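What Color Is "Normal"? My Semester With Beige Paint

Final project report, Intro to Material Culture
January 22, 2025

So my original proposal was about blue. I was going to write something big about blue houses and status and the ocean, and then I spent one afternoon at the library and realized that everybody has already written about blue. There are whole shelves. What there isn't a whole shelf about is the stuff that is on nearly every rental wall I have ever lived inside of, so I switched topics in week two (thank you for letting me do that!) and ended up with beige, greige, taupe, mushroom, putty, and all their cousins.

My question was pretty simple. Who decides what color a rental apartment gets painted, and do the people living in it care? I figured the answer to the first part would be "the landlord" and the answer to the second part would be "no." The first one was sort of right.

How I did it

I had three sources. The first was old paint cards. A hardware store called Berkley, a short bus ride from campus, has a back room with paint fans going back decades, and they let me sit there on Saturdays as long as I put everything back in order. The second was interviews with tenants, 20 of them, almost all students or recent students, which is a weakness I'll get to later. The third was the property manager at Lokbridge, the apartment complex where I live, who talked to me for way longer than I expected and then showed me the paint closet.

I also tried to do a survey with color swatches on a screen. That was kind of a disaster because every phone shows the swatches differently, and one person swore that two of my samples were pink. I dropped the survey after the first batch and switched to real painted cards, which I made myself on my kitchen floor. If anyone does this kind of project after me, please make the cards first. I lost most of a month on that.

What taupe even is

I did not know this before I started, but taupe is the French word for mole, like the animal. It's supposed to be a brownish gray, and that is about as far as anyone agrees. On the fans at Berkley I found things called taupe that I would call plain gray, and others I'd call tan, and one that was basically purple if you held it next to the window. The names shift a lot more than the colors do. The same brownish gray shows up in one decade with a name that sounds like a mushroom and in a later one with a name that sounds like a beach.
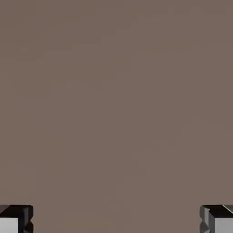
3,083 words in the full version

A muted taupe, somewhere between a warm brown and a soft gray, was the one I kept coming back to, and it was also the card people argued over the most. Half my interviews went off the rails right there. People said cocoa, they said wet cardboard, they said "my dentist." When I asked them to sort the cards into warm and cool, that one went back and forth between the piles more than any other, sometimes with the same person moving it twice. I started writing down what the light was like in the room each time, and I really wish I had done that from the first interview, because it looked to me like people in rooms with yellow bulbs called it brown and people sitting by a window called it gray. My notes on that are too spotty to claim it for sure.

The Lokbridge paint closet

This was the best day of the whole project. The closet is next to the boiler room and it's full of five-gallon buckets of one color. One! The manager told me the complex has used it since before she was hired, and that when the company that made it stopped selling it, they took a chip of wall to a paint supplier, Miettinen, and had it matched. Then a few years later they had the match matched. So the color on my bedroom wall is a copy of a copy, and she said if you look behind the refrigerators in the older units you can see where it used to be a bit yellower. I checked behind mine. It's true, and also I should clean back there.

Her reasons for one color were all about work. Touching up a scuff takes a few minutes if the bucket matches and a whole day if it doesn't, because you have to do the entire wall. She also said a very light wall shows every hand print and a darker one makes people complain that the room is small. She did not mention taste until I asked, and then she said she personally likes green.

I had gone in with this theory (it's in my proposal, sorry) that landlords pick neutral colors to keep tenants from feeling at home. I still think there's something in that, but I heard nothing at Lokbridge that backs it up. Mostly I heard about buckets.

What tenants said

I expected shrugs. What I got was people who hadn't thought about their walls in months and then talked for half an hour. A lot of them could not tell me what color their bedroom was without looking it up in their photos, and then got a little upset about it. Several had workarounds: posters, string lights, a bedsheet, stick-on wallpaper that took some of the paint with it when it came down. Only 4 had ever painted a rental, and every one of those had painted it back before moving out. One spent an entire weekend in February trying to cover dark red and told me she would never do it again.

Something I didn't plan to ask about but that kept coming up was parents' houses. People would describe the wall they have now by comparing it to the kitchen or the hallway they grew up with, and those colors they remembered right away, with names. Butter yellow. "Hospital mint." I think that's the most interesting thing in my interviews and I didn't have a question for it, so it only shows up in some of them.

The Velto problem

I should explain why the paint card section is shorter than in my outline. I had planned to compare the Berkley fans with a complete run of cards from a brand named Velto, which used to be sold all over this area. The store only had scattered years. I wrote to two collectors and one wrote back, very nicely, to say that his were in storage in another state. So I've got a gap right where greige supposedly took over, and I can't say when the shift from tan to gray happened around here, only that it's there on both sides of the gap.

What I'd change

Older tenants, for one. My sample is people who are going to move again in a year, and somebody who has lived with the same wall for a long time probably has a totally different relationship with it. I'd also get more than one property manager, and I'd go to a place that allows painting and see what people pick when they're allowed to. My guess is a lot of them would pick something close to what I have now, but that's a guess, and I already got burned once on guesses in this project.

And I would light every interview with the same lamp. I bought one at the end. It's on my desk now, and under it my wall looks a little bit green.

The painted cards are in the envelope clipped to the back of the printed copy, with the color names written on the reverse side. Please don't let them get damp, the kitchen floor ones are still a bit sticky.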